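Desk and screen cleaners wanted, part time, Hanby office building

Evening shifts, February start, paid training shift 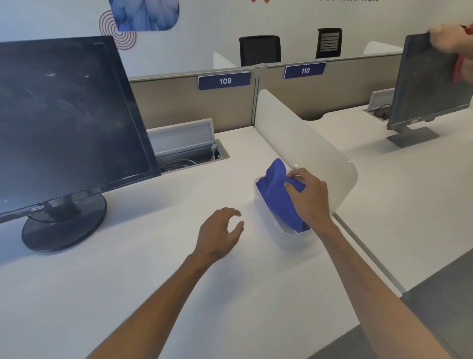
Photo: Hanby Facilities / S. Pîrvu

We need people to clean desks. Sounds simple, mostly is, but we want it done properly and by the same faces each week if we can manage it.

Hanby looks after the offices at Ceteck House, two floors, open plan, 71 desks. The floors, bins and toilets are covered by another crew so please don't apply for those, we get a lot of emails asking. This is desks, screens, dividers and cable trays only. A blue cloth, a red cloth, a clear plastic box to keep things in and a monitor on every desk that wants a going over. Screens are the big one. They get dusty and smudged and people touch them, then they complain about the glare.

What you'd be doing

Wiping down desktops, back edge to front edge, incl. the bit under the monitor base. Lift the monitor, don't drag it.

Screens. Dry microfibre first to get the dust off, then lightly damp if there are streaks left. Never spray on the screen itself. Spray on the cloth. Monitor off before you start.

Back and sides of the monitor too, and the stand. Hold the top edge with one hand so it doesn't tip while you wipe.

Dividers between desks, both sides, all the way down to the lower end.

Cable trays. Lid up, dust out, lid down. Do not unplug anything. Do not tidy the cables however much you want to. IT have them how they like them (so they say).

Keyboards and mice where left out. Phones likewise.

Folding cloths and putting them back in your box before you move to the next desk. Used ones go in the wash bag at the end of the shift, we do the washing.

What you would NOT be doing

Moving papers. If a desk is covered in paper leave it, put a slip on it and go on to the next one. Same with food, medicines, anything personal. Mugs stay where they are. No windows, no ladders, no kitchen.

Hours

Start 6 pm, finish 8.30 pm, up to five evenings a week. You can do fewer, tell us which ones suit. Most of the staff have gone by six but a few stay on, so be ready to work round people and to come back to a desk later on. Everyone works in a pair, one each side of the divider, so you go along the row together. If you can't stand talking that's fine, some pairs hardly say a word all night.

There's a 30 minute walk-round before your first shift, paid, with Chi-keung Hsueh who is the evening supervisor. He'll show you the cupboard, the sign-in sheet, fire exits and how he wants the cloths folded. He is quite particular about the folding. After that you do one full training shift, also paid, next to someone who's done it before.

Pay

Hourly, paid monthly into your bank. The rate is in the pack we send out, and is the same for training shifts as for normal ones. Holiday pay builds up from the first shift. Bus fare home is covered if you finish after 9, which does happen when the meeting rooms get added on. Keep your ticket.

What we're after

No experience needed but say if you have some. We need you to

- be 18 or over and have the right to work in the UK
- be on time, the doors lock at 6.15 and the desk downstairs won't always pick up
- be ok on your feet for the whole shift, with a fair bit of leaning and reaching over desks
- be able to lift a monitor a couple of inches and put it down again gently
- read the labels on bottles and follow them
- leave things as you find them. Really important. Monitor turned the way it was turned, chair where it was.

Useful but not needed: done office or hotel cleaning before, first aid, can cover at short notice.

If your skin reacts to cleaning products tell us at the start and we'll sort something out. The general cleaner we use is Drimix, it has a mild smell, gloves are there for anyone who wants them. Plenty of screen work is just water and a good cloth.

Wear

Flat closed shoes. Short sleeves or sleeves you can push up. No rings or bracelets please, they scratch screens and we have had one bill for that already. We give you a tabard and a locker, bring your own padlock.

How many places

2 regular posts, plus a cover list for sickness and holidays. Being on the cover list does not tie you to anything, we text, you say yes or no. Both of the regulars we took on last time came off the cover list so its worth going on it.

How to apply

No CV needed. Email or hand in a short note with

your name and a phone number that works
which evenings you can do
any cleaning work you've done, paid or not
the name of one person we can ring about you (not family)
anything you need from us to do the job, access, breaks, prayer times, whatever it is

Send to Sebastian Pîrvu, Hanby Facilities, or leave it at the front desk of Ceteck House in an envelope marked DESKS. Email address is on the contact page. Put "desk cleaning" in the subject line or it ends up with the invoices.

Sebastian rings people back between 2 and 4 in the afternoon, from a withheld number, so please pick up if you've applied. If you miss him he will try once more. Texts are fine too if you're at work, say so in your note.

Informal chat on site for everyone who looks suitable, ten minutes or so, and we'll ask you to wipe down a desk and a screen while you're there. Not a trick. We just want to see if you look at what you are doing. Bring ID to this please, passport or share code, we cant start anyone without it.

We'll close this once the posts are filled, could be before the end of February, so don't hang about. If you applied last autumn and didnt hear back, sorry, please apply again, the old notes have gone.

Agencies, no thank you.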